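Casado Packing Room: The Gray Bins Gallery

Posted in July by Abilio Cantero

Welcome, and thank you for stopping by! I have been meaning to put up a page about the packing room for so long that I had stopped mentioning it to people. Most of the other galleries on this site show the shop side of things, the shelves and the window and the gift table in its holiday clothes, and those are lovely, but I spend most of my working life in the back with the bins, and I have grown very fond of them.

For anyone new, Casado sends out small household goods. Kitchen odds and ends, sewing things, little tools, replacement parts for things you'd rather fix than throw out. Orders come in overnight, and by 7 in the morning there is usually a decent stack of slips waiting on the clipboard. Everything on those slips passes through a gray bin at some point before it goes in a box with paper around it and a label on top.

I started out in this room when we still kept everything in cardboard cartons, and if you have ever tried to find one small packet in the bottom of a soft old carton (with the flaps falling in on your wrists the whole time) you will understand how happy I was when the bins came. They are wide and they stay open. You can see what you've got. We bought the first batch secondhand from a place called Warno that was clearing out a storeroom, and the rest followed a few at a time as we could afford them.

People ask me how we decide what goes in which one. There is a system, more or less! Heavy things go low, under the bench. Soft things and flat packets go at waist height, where they get reached for the most. Anything in a thin wrapper gets a bin to itself, so it isn't crushed under a box of hinges, and I will happily stop what I'm doing to move a packet that has wandered in with the wrong crowd. My rule is that a bin should never be filled past two-thirds, and I'm the one who breaks it every December.
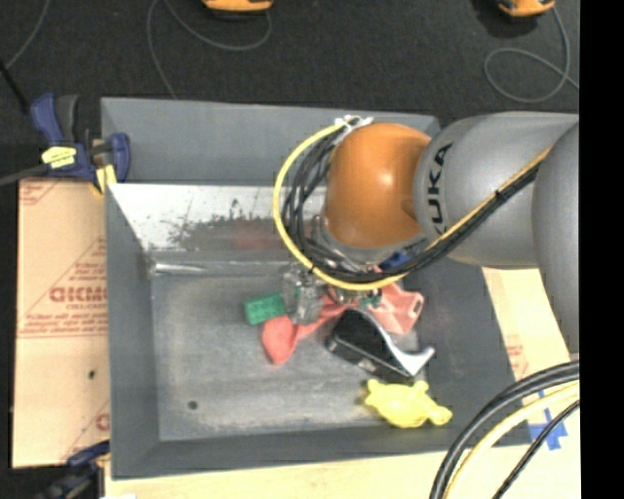
The other thing I look after is the wiping down, and I suppose I'm a bit of a bore on the subject. Loose grit is the enemy. One crumb of something hard under a packet will leave a mark on the packet, and then somebody opens their parcel at home and wonders where it's been. So every bin gets emptied and wiped when its contents change over, with a cloth that's just barely damp, then a second one that's dry. I go along the seams with a corner of the cloth wrapped over my finger, and into the corners twice.

Scuffs I have made my peace with. We tried a cleaning paste called Dultunier one winter and rubbed away at it for most of an afternoon, around 30 minutes to a bin, and the marks were still there when we finished, only shinier. A scuff does no harm to a sewing kit. These days I let them be and save my elbows for the dust.

I also keep a small notebook on a string by the bench (the third one now, the first two are full). It says which bins are due for a wipe, which ones need a new label, and which goods are running down. Sarkura, our old stock program, can tell you some of that too, and it's very good at sums, but it has never once noticed that a label was peeling.

On a normal day the picking goes quickly until 11, when the first boxes have to be taped and stacked by the door. Then there's tea. After tea we do the fiddly orders, the ones with a lot of little items, which I like best. You lay the slip flat, take the things out of the bins in the order they're written, and set them down in the same order beside the box, so that if you're called away halfway through you can come back and see exactly where you were. Whoever packs with me learns that in the first hour, and most of them carry on doing it long after I've stopped looking.

We close up at 4. The last job is to straighten the bins along the bench and pick out anything that has landed in the wrong place, and there's always something. I have found a thimble in with the drawer knobs more times than I can explain.

I'll be adding to this page through the rest of the summer, starting with the paper rack and the label drawer. If you have a question about how your order was packed, write to the shop and put my name at the top, and it'll get to me.

Back to all galleries
Next gallery: The Gift Table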